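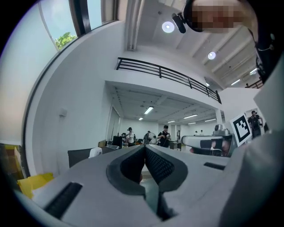

4 min read

I got to the Groddale robotics club a good while before the session and still ended up being the last one with a gripper in my hand. Everybody else was already at it, spread out under the mezzanine with their headsets on, and the student I'd come to interview waved me over with her elbow (hands full, obviously).

She's in her second year with the club and she leads the project they call Girnix. I asked her to explain it the way she'd explain it to her grandmother.

"I did explain it to my grandmother!" she said. "I told her we do chores all afternoon and write down how we did them, so a robot can copy us later. She said she could have saved us the trouble and sent a list."

So that's the job. You hold the gripper the way the robot would, you pick something up, you put it down somewhere else, and you do it again. The club set itself a goal of 400 good runs before the regional showcase, and when we talked they had 41. I must have made a face.

"No, 41 is great," she said. "In January we had 9. And two of those were me dropping a sponge."

What counts as a good run? That got the longest answer of the afternoon. You can't rush, you can't change your mind halfway, and you really can't reach over and help with your free hand, which everyone does for the first week. She still catches herself doing it. "Your hand just goes! You see the cup tipping and there it is, your stupid hand, and now you have to start over."

I wanted to know about the black-and-white square cards too, the ones with the blocky pattern. She was very patient with me. "It's a thing the camera can find easily. It knows what the pattern is supposed to look like, so from how it looks in the picture it can figure out where it is and which way it's turned. Please don't put your thumb on it." (I had my thumb on it.)

The club is split into 2 teams. Hers does the collecting, and the other one, Grasik, does the training, meaning they take the recordings home and complain about them. She said that with love, I think.

"They'll send a message like, run such and such, why did you stop in the middle? And I have to go back and look, and it's because somebody asked me if I wanted a snack."

We talked a bit about how she got into it. She'd signed up for the Dekker build contest in her first year and hated it, mostly the soldering, and a teacher suggested she try the side of robotics where you don't burn yourself. She isn't sure she wants to do it for a living. She likes the part where you notice how you do ordinary things, and she told me she now can't open a drawer at home without thinking about the angle of her wrist.

Then she made me try. Picking up was fine. Letting go was awful, I kept pulling away too soon and taking the thing with me. I asked if any of mine would go into the 400.

"We'll see what Grasik says," she told me, and went to get the next person set up.

Posted February 2021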